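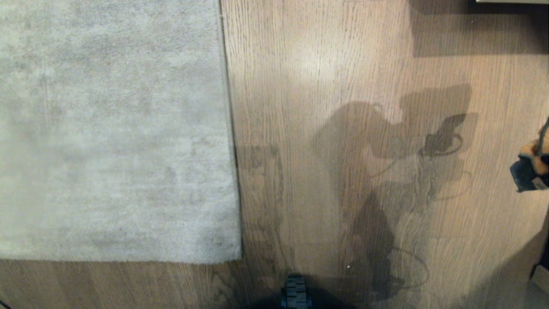

Alfombra gris claro sobre suelo de madera.

Imprimir | Enviar por correo electrónico

SKULLER RESUCITA «CHUNG», EL HÉROE QUE YA HABÍA MUERTO DOS VECES

La editorial confirma una nueva serie regular para agosto y pide a los lectores que guarden las flores del último funeral

LINISDALE. Skuller Cómics anuncia el regreso de Chung, el vigilante jubilado que durante 69 números protegió una ciudad a la que nunca le cayó bien. La nueva cabecera, Chung: Tercera vida, llegará a las librerías especializadas en agosto y retomará la historia la mañana siguiente a su entierro, al que asistieron cuatro personas y un acreedor.

Los lectores más fieles recordarán que el personaje murió por primera vez aplastado por un tranvía y por segunda vez en un especial navideño. La editorial calificó aquella segunda muerte de «absolutamente definitiva» y mantiene el adjetivo, aunque ha decidido interpretarlo con cierta flexibilidad.

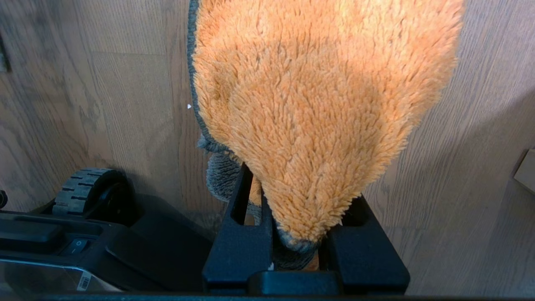
El primer arco argumental, «Gastos de representación», consta de cinco entregas. En ellas, Chung descubre que su piso ha sido alquilado, que su archienemigo preside ahora la comunidad de vecinos y que el seguro de vida no contempla devoluciones. Habrá persecuciones por los tejados, una conspiración municipal y un capítulo entero dedicado a hacer cola en una ventanilla, que el equipo creativo defiende como el más violento de la serie.

Cada número tendrá 19 páginas de historia. La vigésima se reserva al correo de los lectores, suspendido en la etapa anterior tras una discusión sobre el color de la capa que ocupó más espacio que el propio cómic.

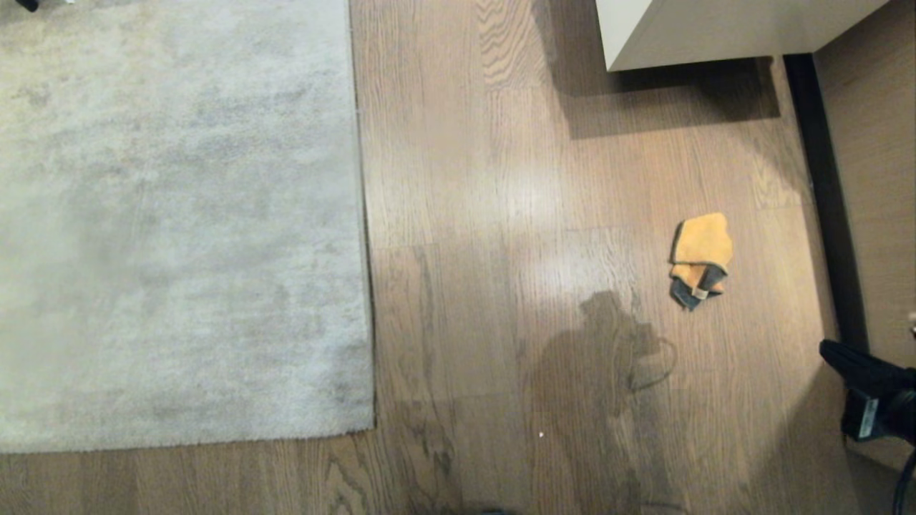 Coincidiendo con el lanzamiento, Numex publicará una versión digital para su aplicación de lectura, con el guion comentado y la opción de ocultar las onomatopeyas. También pondrá en circulación un tomo recopilatorio de 183 páginas con las aventuras imprescindibles del personaje, seleccionadas por la redacción después de descartar las que transcurren en el espacio.

La primera entrega contará además con una portada alternativa en blanco y negro, con una tirada de hasta 1.000 ejemplares numerados. Skuller aclara que no brilla en la oscuridad, pese a lo que se ha publicado en varios foros. Las librerías interesadas pueden reservarla a través de su distribuidor habitual.

Contacto de prensa: Skuller Cómics, Departamento de Comunicación, Linisdale | © Skuller Cómics. Todos los derechos reservados | Volver arriba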